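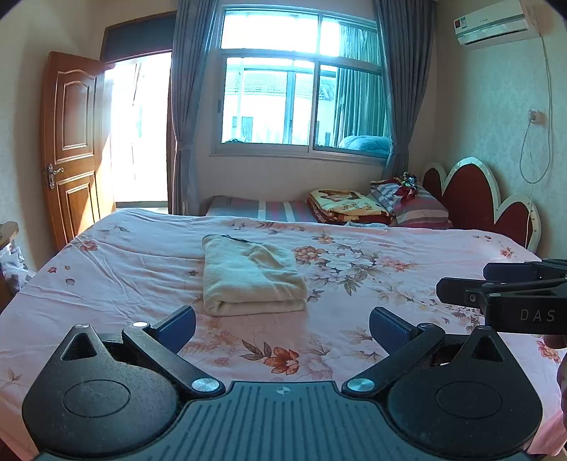 Towel folding with the hand-held grippers, bedroom set-up.

Gripper fault: what we found and what changes on Monday

Several of you have asked why towel folding stopped for part of September. One of the hand-held grippers developed a fault in the finger linkage. Nobody was hurt, but one person had a finger nipped, and a batch of recordings can't be used.

Senyo Bawa was the first to report it. He was partway through a fold when the fingers closed on the cloth and stayed closed after he let go of the trigger. He worked the towel free with his other hand, and the fingers then sprang open and caught the side of his thumb. The skin wasn't broken. He put the gripper down, switched it off and rang Muireann Dunne, as the instructions say.

Muireann took the gripper apart at the Dundgate workshop the next morning. Lint had packed in behind one of the pivots, and the screw there had backed out far enough to rub on the arm. With the arm dragging, the two fingers no longer moved together. The position reading was wrong as well, so the recordings showed an open gripper when it was half closed.

That second problem cost us more time than the first. Ayuba Alhassan went back through 4,000 recordings made with the same gripper and found the bad reading in 1,000 of them. Those have been withdrawn. Anyone who has already copied the Mistia folder should delete it and take the new one.

We then checked the other grippers in use. There are 11, and two had a loose pivot screw. Both have been refitted with thread lock and are back out.
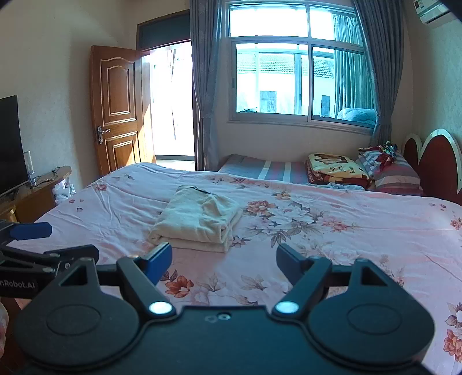 New checks before each session

Open and close the fingers five times with nothing between them. Both sides should move at the same speed and stop at the same point.

Look behind each pivot for fluff, and clear it with the soft brush in the kit. Please don't use a pin or a knife.

If the fingers stick, switch off first. Don't pull the cloth out and don't put your free hand between the pads.

Grippers are to come back to the workshop after every 1,000 folds to have the screws checked. Fuseini Aryee is keeping the list and will message you when yours is due.

Any sticking, however slight, should be reported to Augustina Bonsu the same day.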